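News from the Kandenar cellar
29 March 2024

The white wines from last season are almost ready for bottling, and in this letter we want to tell you about one of them. In February we tasted all the barrels of Trinent, the dry white from our upper parcel, and we decided to leave it on the lees for some more weeks. It was a little closed at that time. Now it smells of pear and of fresh bread, and the acidity has become softer.

Many of you ask us why we stir this wine and not the others. The grapes for Trinent come from old vines on the Clandiddale side of the hill, where the soil is thin and the wine can be a bit sharp when it is young. Stirring gives it more body. We do it by hand, with a steel rod, 2 times in a month, and we stop when the taste tells us to stop. Our red wines get their body from the skins, so there we do not need it.

The barrels are not new. We bought 10 of them from a cellar in Hayes that was closing, and they had already held white wine for several years. New oak would be too strong for such a light wine, in our opinion. The parcel itself has been planted with vines since 1712, if we may believe the old parish book, but of course the vines of today are much younger.

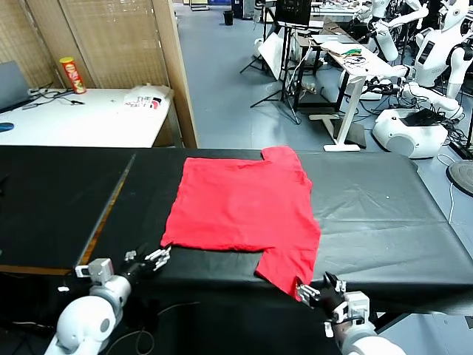 We will fill only 1000 bottles this year, which is less than we hoped, as the frost took a part of the first buds. Members of the wine club can reserve theirs before the general sale opens. Please write to us with the number of bottles you wish and tell us if you will collect them at the cellar door or prefer delivery. The wine should rest for a few weeks after bottling, so please have a little patience before you open the first one.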